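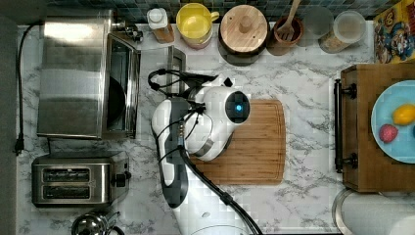 Fig. 1. Wood cutting board with a groove near the edge, on a marble-patterned countertop.

Food Safety Basics – Unit 3 handout: surfaces and cross-contamination
Instructor: Margareta Vasiliu
Lab sections: Tymofii Tkachenko

Reading before lab: chapter on surfaces, plus the Plorkden case (2 pages, on the course site).

Terms
Cleaning = getting the dirt and grease off. Sanitizing = bringing germs down to a safe level. Two separate steps, in that order. Sanitizer on a greasy board does very little. This was the most missed point on last year's midterm.

Cross-contamination, main routes
– raw to ready-to-eat (chicken juice, then lettuce)
– hands, towels, faucet handles
– drips in the fridge. Raw meat goes on the bottom shelf, always
– sponges. Worse than most people think

Wood vs plastic
Old argument. Plastic goes in the dishwasher, but deep knife scars hold food and are hard to scrub out. Wood pulls moisture down into the grain, bacteria tend to die off as it drys, but it can't soak and most wood boards warp in a machine. Either is OK at home if it's washed right after use and dried standing up. Scarred so deep you can't get it clean – throw it out. Keep one board for raw meat and another for everything else.

Temperature
Danger zone 40 to 140 F. Two hours max at room temp, one hour if it's over 90 F out. Ground beef 160, poultry 165. Use a thermometer, color tells you nothing.

Plorkden case, questions to think about
Church supper, potato salad, 138 people served. Salad was made the night before on the same counter as the raw chicken. Where would you have stepped in? Was the cooling pan too deep? Who should of been keeping the temperature log?

Lab
Groups of 3. Swab before washing, after washing, after sanitizing. Label plates on the BOTTOM, not the lid. Bring closed shoes, hair tied back. Writeup goes to Tymofii by 5 pm the day after your section, late ones lose a grade.

Next unit: cooling and reheating. Read the Amaral chapter, skip the tables.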